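My night guard, after two months

In February my dentist, Dr Nithin Nair, told me that I grind my teeth when I sleep. I did not believe him. Then he showed me the back molars on his screen, and the tips were flat like small tables.

He offered me two kinds of guard. The soft one from Bitby is cheaper, but he said strong grinders bite through it in one winter. The hard one is made by a laboratory called Larent, from a scan of the mouth, and it cost me 471 pounds. I asked for one night to think, and then I took the hard one.

The first week was not easy. I had a lot of saliva, and I spoke like a child with a sweet in the mouth. Twice I found the guard under my pillow. After 16 nights I stopped noticing it -- or almost. My jaw is less tired in the morning, and the headache behind my left ear comes only now and then.

For cleaning I use cold water and a soft brush. Toothpaste makes small scratches, so I keep it for the teeth.

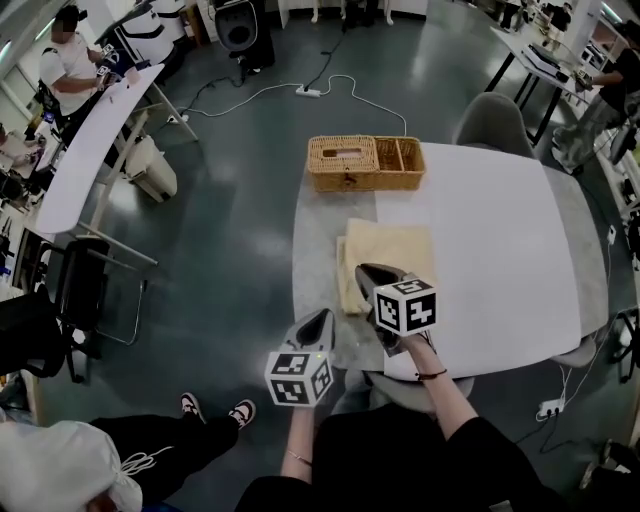 Two grippers over a white table.

My next check is at the Briner Street surgery, and I must bring the guard with me. Dr Nair wants to see the marks on it. If the left side is still too high he will polish it a little, without extra payment.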